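Sheyla Ñahui keeps the window of her office at Fakhoury open, even in April, so she can hear the loading dock. She has run scheduling for the furniture importer for five years, and before that she drove one of its trucks.

"I still think like a driver," she says. "If a truck is idling out there, I know what the person in the cab is thinking about me."

Her job is to decide which deliveries leave when. The company serves 51 stores, most of them small, and until last spring the whole plan lived in a spreadsheet with 2137 rows. Ñahui built it herself and is not sentimental about it.

"It worked as long as I was here. I took a vacation and my phone rang 18 times before lunch on the first morning. My sister took the phone away from me."

The company looked at two scheduling programs, Trakier and Vusturik, and picked Trakier, mostly on price. The changeover was slow. Store managers were used to calling her directly, and several of them kept doing it.

"I didn't mind the calls. What I minded was that a change made over the phone didn't get into the system unless I put it there. So for two months we had two schedules, and the drivers had the wrong one."

Her fix was to stop answering before 10 a.m. Changes had to be typed in by the store. Bilal Abou Jaoude, who manages the Celtavbridge store, was one of the last to go along with it.

"I told her it was rude," Abou Jaoude says. "I still think it was a little rude. But my sofas come when the screen says they will."
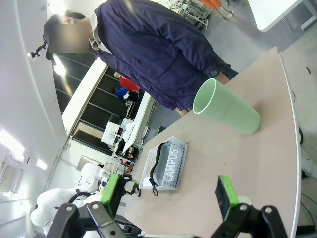
Ñahui says the part she would do differently is the training. Everyone got one long session, and most of it was about reports that only she uses.

"The drivers needed to know three buttons. I should have shown them the three buttons and let them go home."

She has kept the old spreadsheet. She opens it when a store asks about a delivery from before the switch – maybe once a month now – and she has stopped fixing the typos in it.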